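## Going down Sirnivik without hating your knees

**Chi-keung Kwan**

Back from my first full traverse of Sirnivik and I have to talk about the descent, because I loved it and I did not expect to! Everyone at the trailhead talks about the climb. The climb is fine. You sweat, you eat a bar, you get there. Then you lose 842 meters in one go between the cairn and the lower bridge, and I've had friends limp into Hinska swearing off mountains for good.

So this winter I trained for down. Stairs in my apartment building, 248 steps from the roof door to the basement, elevator back up, repeat. Twice a week to start, then four times. I felt silly and my neighbors let me know I looked it, but I walked into Hinska at 3 p.m. and could have kept going.

Things that worked for me: short steps, landing under my hips, never locking the leg out. Keep it soft and a little bent the whole way, even on the boring gravel part where you want to just stomp. I also went down a half size in the Nurkico boots and stopped bruising my toes.

Anybody else train for this on purpose? What do you do?

---

**mossy_ledge**

YES. Downhill people unite. I do step-downs off a kitchen stool, slow, heel barely touching the floor, while the pasta cooks. Started at eight a side and I'm up to 24. My left leg used to shake like a leaf and now it's the better one.

Going smaller on boots is a surprise though. I went bigger for the same reason, and laced hard over the ankle so my foot couldn't slide.

---

**Chi-keung Kwan**

Huh, maybe my old ones were just wrong to begin with. I have narrow heels and never could get them locked down. I'd say try both on a ramp in the store.

---

**tarn_and_feather**

Great thread. One thing I'd add is where the bend comes from. A lot of people hear "bend your knees" and do a half squat, which will cook your quads before the first switchback. Hips back a touch, chest over the toes, and then let the knee follow. Small bend. You should be able to chat while you do it.

The test I give people I hike with: stop halfway through a step, with all your weight on the front leg. If you can stay there for a breath, you're doing it right. If you have to drop onto the other foot, slow down or shorten up. Try it in shorts the first few times so you can look down and check whether the knee is drifting inward.

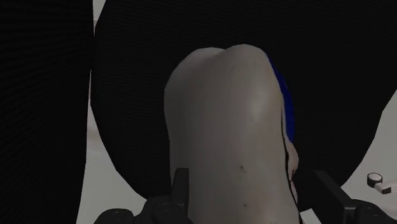
**Jad Nimri:** Fine with most of this, but I don't buy the slow part. Moving slowly down Sirnivik is what wrecked me. You're braking on every single step. The year I let myself trot the easy sections, quick little feet, I got to the bridge with way more left in the legs. Slow is great on the stool in the kitchen. On the hill I want rhythm.

---

**mossy_ledge**

Trotting with a full pack, though? I had 4 liters of water on my back last time, no way I'm bouncing.

---

**Jad Nimri**

4 liters! There's a spring under the second saddle, it was running great in June. Carry one and fill up there. Half of knee trouble is stuff you didn't need to bring. (I once hauled a cast iron pan to Hinska, so I speak from experience. Great pancakes.)

---

**tarn_and_feather**

I think you two are talking about different ground. Packed dirt, sure, trot away. The slabs above the tree line are another story, and I've seen good hikers go down hard there trying to keep a rhythm. I'll stay the slowpoke on the slabs and you can wave as you pass.

---

**Jad Nimri**

Okay, I'll give you the slabs.

---

**gravelgoose**

No mention of poles yet??? Mine are the folding Ueda ones and I'd sooner leave my sleeping bag at home. Set them longer for the downhill, plant both ahead of you on the big drops, and step down between them. My knees and I are 61 years old and we did the whole traverse last summer with a nap in the blueberries.

---

**Chi-keung Kwan**

The nap in the blueberries is now part of my plan. I left poles out on purpose to see if the stairs alone would do it, but I'm curious. How much longer do you set them?

---

**gravelgoose**

A hand's width or so, past where you'd have them on the flat. Play with it. And take the straps off your wrists on the rocky bits.

---

**mossy_ledge**

I can't stand poles, they get between my feet and I end up carrying them like groceries. Stool for life. But I'm going to try the half-step test on the hill behind the school tonight.

---

**tarn_and_feather**

Report back! And try it on the grass first, the path there is all roots.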